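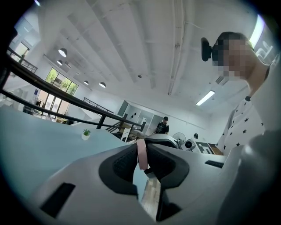 Looking After a Countertop Hydroponic Unit: Workshop Notes

These notes apply to small recirculating units of the kind kept on a kitchen counter or a utility room shelf: one reservoir, one pump, a planting deck and a light bar. They were written for the Estia and the Slaoui but hold for most units of the type. Check the manual for the reservoir volume before mixing anything.

Mixing nutrient

Fill the reservoir with plain water first, then add concentrate. Two-part concentrates must never be combined undiluted. Calcium from part A reacts with the sulfates and phosphates in part B and drops out as a white solid, which the plants can't use and which settles in the pump. Add part A, run the pump until the water is uniform, then add part B.

For lettuce and most leafy herbs, a meter reading of 600 ppm is a good target with young plants. Raise it to 700 once the roots reach the water. These figures are for a meter on the 500 scale. A meter on the 700 scale will show a higher number for the same solution, so find out which one you own. The scale is normally printed on the back or given in the leaflet.

Tip burn on the inner leaves of lettuce is usually a matter of poor airflow, and more nutrient tends to make it worse. Point a small fan across the deck at low speed and wait for new growth before changing the mix.

pH

Test after the nutrient is in. Concentrates shift the reading, and a correction made to plain water is wasted. Aim for 5.8 to 6.2. Add pH down a few drops at a time and retest after the pump has run for several minutes. If the reading climbs back by the next morning, the tap water is high in carbonates. Either correct daily or cut the tap water with distilled.

Store a pH probe in storage solution with the cap on. Distilled water pulls ions out of the glass bulb and shortens its life.

Topping up and changing out

Plants take up water faster than salts in warm weather. Top up with plain water when the reading has risen, and with half-strength mix when it has fallen. Replace the whole reservoir every 2 weeks. From June on, when the kitchen is hot, check the level in the morning before the lights come on.

Spent solution can go on ornamental beds or potted shrubs. Don't pour it into a pond or a storm drain.
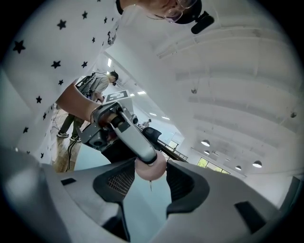
White shirt with black stars, glasses, hand on the grip.

Cleaning the pump

Unplug the unit at the wall. Lift out the pump, pull the intake screen and twist off the impeller cover. The impeller is held by its magnet and comes out with a firm pull. Root hairs wind around the shaft; remove them with tweezers. Scale on the housing comes off after an hour in white vinegar. Rinse everything in plain water and turn the impeller by finger before closing the cover. If it grates, the shaft is worn and the impeller should be replaced.

The Caron pump has a rubber foot that is easy to lose in the sink. Without it the motor buzzes against the reservoir floor.

Algae

Green film means light is reaching the solution. Cover unused planting holes with their caps or with squares of foil tape. Clear tubing can be wrapped with black vinyl tape or swapped for opaque. Scrub existing film with a bottle brush between crops. Do not add bleach while plants are in the deck.

Timers

Lettuce does well on 14 to 16 hours of light, basil on the same. Mechanical timers lose their place in a power outage, so reset the dial after each one. The Kusard light bar remembers its last brightness setting but not its schedule, and it comes back on at full output.

Storage between crops

Drain completely, including the low point of the return tube. Wipe the reservoir dry and leave the lid off overnight. Keep concentrates in their original bottles, in the dark and above freezing. Part A that has formed crystals can be stood in warm water and shaken until clear. Part B that has grown mold should be thrown out.

Replacement part number for the return tube elbow: 1884. The older elbow is a looser fit and will drip unless it is seated with thread tape.

Notes compiled by Wissam Yammine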